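Workshop notebook – reading room table, Iretti building
Saturday, May. Entry begun 9.15 in the morning.
Entered by Müzeyyen Ersoy, for the furniture and interiors group.

Purpose of the session

The group was asked by Tiltora to advise on the care of the large table in the reading room and on what may reasonably be left standing on it during the day. The room is used for reading, for informal meetings and, increasingly, for lunch. The table is of light wood with an oiled finish. The previous entry on this subject dealt with the legs and underframe only and should be read together with the present one.

Condition of the top before work

The surface was cleared and wiped with a cloth wrung out in clean warm water, then dried at once with a second cloth. Seen against the window, the top shows general dulling along the side nearest the door, where most people sit. There are pale rings at two places on that side, and a short scratch running with the grain near one corner. The rings can be seen from a standing position but cannot be felt with a fingertip. The scratch can be felt.

No lifting was found at the joints between the boards. The underside is clean apart from a paper label with the number 253 in pencil, which is our own inventory number and has been left in place.

Work carried out

The two rings were treated first. A small amount of the Allora oil was put on a folded cotton pad and worked along the grain with light pressure for four minutes, then wiped off. The fainter ring could no longer be seen after the second application. The other is reduced but still shows when one looks along the surface. It was decided not to use any abrasive on it today, as a rubbed patch would be more noticeable than the mark that remains.

The scratch was left alone apart from oiling. Colleagues who prefer the wax stick may try it at the next session, but a note of the shade should be made here beforehand. The shade used on the Ferri sideboard last winter was too yellow and had to be taken out again.

The whole top was then given one thin coat, applied in the direction of the boards and wiped after fifteen minutes. The cloths were laid flat outdoors to dry. They must not be put in the bin while folded or damp with oil.

Chairs

The chairs were turned over and the fixings checked. One back rail was slightly loose on the left side and was tightened by hand. The felt pads are worn through on that same chair and have been replaced. The remaining pads are thin but will serve until the autumn. It is requested that chairs be lifted and not pushed when the floor is being swept, which has been asked before.

Spacing was also considered. A person sitting down needs to be able to draw the chair out without meeting the wall, and a clear 900 mm behind the table edge was measured on the window side. On the door side the space is smaller, and the table should be moved a little towards the window when the new shelf arrives. Two people are needed for this – the top must not be used to drag the frame.

Objects kept on the table

Tiltora had asked whether the table should be kept bare. The group does not recommend this. A bare table in a reading room is quickly covered with coats and bags, and the buckles do more harm than the books. It is better to leave a modest number of things out and to move them regularly.

The following was agreed for the time being:

Books may be kept flat in a low stack, with the largest at the bottom. Dark cloth bindings should be tested with a white tissue for loose colour before being laid on fresh oil. Books should not be left open face down.

Plants may stay if the pot has a sound base or a saucer. They are to be watered at the sink and returned once they have stopped dripping.

Cups and bottles are permitted. Coasters are provided and should be used for both. A cold bottle leaves as much of a ring as a hot cup, and the two marks treated this morning are of a size to suggest bottles.

Everything on the table is to be lifted once a week and the wood underneath wiped. Where objects are never moved, the exposed wood changes colour in daylight and the covered wood does not, and the difference takes months to even out.

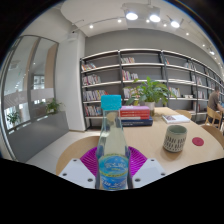

How long should the table be left after oiling before books and cups are put back on it?

Overnight for cups and bottles, and a full day for books, longer if the room has been cold. The surface should feel dry to the back of the hand and leave no trace on a white tissue.

Remaining points

A water bottle with a blue label and a cyan cap may stand on the table under the rule above, as may the cream cup with the small dark marks. The red coaster is to remain in the reading room and should not be taken to the kitchen.

The tin of Allora oil is a third full and has been returned to the metal cabinet. A new tin should be ordered before the Ferri pieces are started. Please write the date of opening on the lid.

The remaining ring is to be looked at again in 2 weeks, in morning light, and the result entered on the facing page.

M. Ersoy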